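Progress report: Pristness disassembly kit, second reporting period
2026-08-24
Posted by the Whitlock bench trial team

Hello again from the bench! I'm going to keep this one looser than the March report, which I reread last night and found pretty stiff. You asked for a plain account of where the money went and whether I'd tell another repair shop to buy the kit, so I've tried to stick to those two things, with some wandering.

Quick refresher on what we bought. The Pristness kit from Prultari is a set of fixture holders, a library of pick and release routines, and a year of phone support. You bring your own arm and gripper. The sales pitch is that a shop with a mixed pile of old desktop computers can have the robot pulling drives out of them inside a week. We're testing that claim on the Whitlock pile, which is every bit as mixed as I promised you in the proposal.

Setup took longer than a week. The mechanical side was quick and kind of fun, since the holders bolt down where you want them and you can swap one out without redoing the whole board. The slow part was teaching positions. Every holder needs its own approach point, and the kit's setup wizard wants them in a fixed order, so when I moved one holder late in the process I had to go back through the entire sequence. I did that three times before I learned to leave the layout alone. Prultari says the next release will let you edit a single point, and I've asked for it in writing.

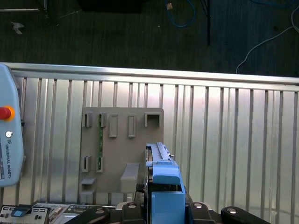
The fixture board on the bench, with the gripper holding a blue component.

Once the points were in, the routines ran better than I expected. Since March we've put 66 machines through the trial, and the kit finished the full drive removal on 40 of them with no help from me. Of the others, most stopped politely and asked for a hand, and I was really pleased with that – the old script we wrote ourselves would just keep tugging. The stops are logged with a short message, and the messages are mostly useful. "Release not confirmed" is the one I see the most. It usually means a caddy tab hasn't let go all the way, and I reach in, press it, and hit resume.

The caddies are where most of my time has gone. Kit routines assume the drive comes out straight. A lot of ours need a tilt first and then a pull, and the amount of tilt changes from one chassis to the next. I ended up writing a little tilt-and-check step of my own that nudges the drive, looks at the force reading, and nudges again. It's ugly but it works on the models we see most often. I've sent it to Prultari with your permission line attached, so they can fold it in if they like it.

Cables are still a problem and I don't want to dress that up. The kit has no routine for unplugging anything, so I do that by hand before a machine goes to the arm. The brochure does say this, in small type on the back page. If I were writing the brochure I'd put it on the front.

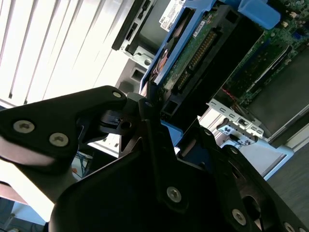
Polter wrote in after trying the same kit in their own shop, and said the tilt problem cost them more time than everything else put together. They gave up on mixed batches, sorted by chassis model first, and told me the stops dropped off right away. They also think the support line is the best part of the package and would pay for it separately.

I agree with them on support. I've called more often than I'd like to admit, and I always got somebody who knew the product. The sorting idea is a good one too, and I started on it last week. It does mean more shelf space, and we don't have much, so I've stacked the odd models in the hallway for now (sorry to anyone who visits).

On money: we've spent $932 outside the original budget, nearly all of it on replacement finger pads and one extra holder set. The pads wear faster than the manual says. I'd like to move that cost over from the travel line, which I've barely touched, and I'll need a yes from you before I do.

Would I recommend it? For a shop with steady batches of the same computer, yes, and pretty happily. For a pile like ours I'd say wait for the next release, unless you have someone around who likes fiddling with scripts. I do like it, so I'm having a good time, but that shouldn't count for much in your decision.

Next up is a sorted batch of 26 machines, all one model, run start to finish with my tilt step switched on. After that I want to run the same model with it switched off, so we can see how much the kit is doing by itself. I'll send the logs along with the pad receipts.

Last updated: 2 days after first posting, pad costs corrected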